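Sandholm (household robot)

Sandholm is a home-built mobile robot made for picking up small household objects and putting them into a basket. It was designed and assembled in the Corkby shared workshop in Nuvinbridge, with a large part of the testing done in the bedroom of one of the builders. The robot has a wheeled base, a vertical column and 2 arms. The plans and the control software are published under an open license.

The name is also used for the group of builders, who are mostly members of the workshop. In older pages of the workshop wiki the same machine is called "the tidy robot" or only "the column".

History

The work started as a repair project. The workshop had received a damaged wheeled base from a floor scrubbing machine, and several members wanted to learn motor control on it. The first version could only drive and turn. A column made of aluminum profile was added during the winter, and after this the group decided to try picking up clothes and other light things from furniture.

The first public version of the plans is dated 05/06/2020. It included the drawings of the base and the column, but the drawings of the arms were missing, and they were added later in the same June. A second set of plans corrected an error in the position of the shoulder plate, which was drawn in mirror image. Robots built from the first set can be corrected by turning the plate and drilling two new holes.

Construction

The base carries the battery, the motor drivers and the main computer. The battery sits as low as possible, between the drive wheels, and can be removed from the back side without tools. The full height of the robot with the column at its lowest position is 1232 millimeters. The shoulders move up and down on a lead screw over a distance of 835 millimeters, so the hands can reach the floor and also the top of an ordinary table.

Each arm has six joints. The larger joints use geared motors with a brake, and the wrist uses hobby servos. The use of hobby servos was criticized inside the group, as they become warm during long work and lose some accuracy. A replacement was planned, but the wrist parts would need to be drawn again, and most builders have kept the servos.

The gripper was designed by Grecu, a small supplier of printed parts in Nuvinbridge. It has two fingers with soft pads, and it opens to 128 millimeters. The pads are cast from silicone in a printed mold. Builders can order the pads ready or cast them at home – the second way is cheaper, but air bubbles in the silicone are common.

The head has one color camera and one depth camera, fixed together on a tilting plate. The cable from the head goes down inside the column. In early builds it went outside and was often caught by the left elbow.

Test room

Tests in the workshop hall were found to be too easy. The hall has a matte gray floor, strong even light and a table of fixed height. For this reason the group moved the main tests to a bedroom, where the robot has to work from a bed into a basket on the floor.

The standard test is short. One object is laid on the bed, not far from the front edge, and an empty basket is put on the floor near the corner. The robot has to find the object, grasp it, and release it inside the basket. A folded umbrella is one of the usual objects, together with socks, a hairbrush and a soft toy. The umbrella has a stiff part and a loose part, and a good grasp has to hold the stiff part.

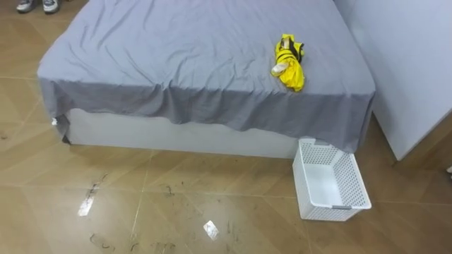 Grecu replied on the project page that the choice of object matters less than the cloth under it, and that any group repeating the test should write down which sheet was used and whether it was pulled tight. The remark was accepted, and a field for the bed cover was added to the test form.

Glossy tiles are the second known difficulty of the room. A ceiling lamp is reflected in them as a bright area, and the depth camera often returns no value at such a place. The software fills these gaps with the height of the nearest good floor points. This works well in open floor, but close to furniture it can produce a false step, and the robot then stops and waits.

Software

The control software runs in three programs: one for the cameras, one for planning and one for the motors. They exchange messages over the local network, so the planning can be moved to a stronger computer. For objects the robot uses a small neural network trained on photographs collected by the members. Adding a new object needs some pictures from different sides and one night of training on a home computer.

A person can also drive the arms by hand with two game controllers. This mode is used for recording grasps, and for freeing the robot when it has closed its fingers on the sheet.

Known problems

Hair and dust from the floor collect on the axles of the small rear wheels. The plans recommend cleaning them with tweezers before longer tests. The lead screw is loud when dry and needs light grease. On thick carpet the base can turn less than the software expects – a correction value can be set in the configuration file, but it has to be measured separately for each carpet.

See also

Mobile manipulation
Lead screw
Corkby shared workshop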